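Do You Really Need Ten Cleaning Products? Sorting Out the Kitchen Table Pile

Posted 11/8/19 in Kitchen

Every few months somebody sends me a link to a "kitchen reset" that starts with a shopping trip. Clear bins, bamboo dividers, a label maker. I have tried a fair number of these and I remain unconvinced. Most kitchens I know have enough containers already. What they have too much of is stuff with no fixed place, and it all ends up on the table.

My neighbor Silvana Evangelista swears by the one-hour method, where you pull everything out of one cupboard and don't stop until it's all back. Fine, if you have the hour. I never do. I get as far as the table and then someone wants dinner.

So I work with a bucket. Any bucket. Set it at the end of the table and put trash in it as you go: empty wrappers, bags you can't reuse, packets with a spoonful left that you know you won't finish. People will tell you to sort into four piles first (keep, toss, donate, think about it). I don't trust the think-about-it pile. Mine sat on a chair through most of November one year.
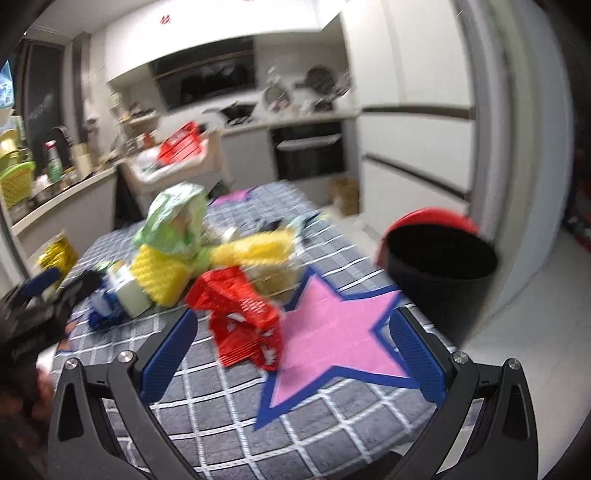
Snacks and cleaning things should be separated before anything else. I'm relaxed about a lot of rules but I hold to this one. A chip bag next to a sponge is no great crime for ten minutes, but it shouldn't be stored that way, and a spray bottle belongs well away from open food. Close up anything open with a clothespin. The special bag clips do the same job and cost more.

On sponges. I've read that you should microwave them, boil them, run them through the dishwasher, soak them in vinegar. I tried the dishwasher for a while and the sponge came out smelling like a warm sponge. Now I rinse it, squeeze it hard and stand it on its edge so the air gets at both sides. When it smells, it goes. If you keep two, use one for dishes and one for counters, and cut a corner off the counter one. Color coding only works if everybody in the house remembers the code.

Plastic bags: keep a few, flattened. A bag of bags is where the whole thing goes wrong. I counted ours once after Nivaldo Brandão claimed in the comments that he had 1000 of them. I had 27, and I had used maybe two since summer.

Jars are worth keeping if the lid fits and you can see what's inside. Write the date on a strip of masking tape. I don't bother with the name unless it's flour or something that looks like flour.

About tablecloths. A wipe-clean one is handy if you sort on the table a lot, but crumbs collect at the folds and along the edge, so lift it once a week and wipe underneath. Patterned ones hide stains, they say. They also hide the stains from you, and I'm not sure that's a selling point.

Baskets on top of cabinets. I go back and forth. They look tidy from the door and then you find out what's been in there. If you need a chair to reach it, put only light things in it, and only things you want twice a year.

Next time: drain covers, and whether the expensive ones do anything.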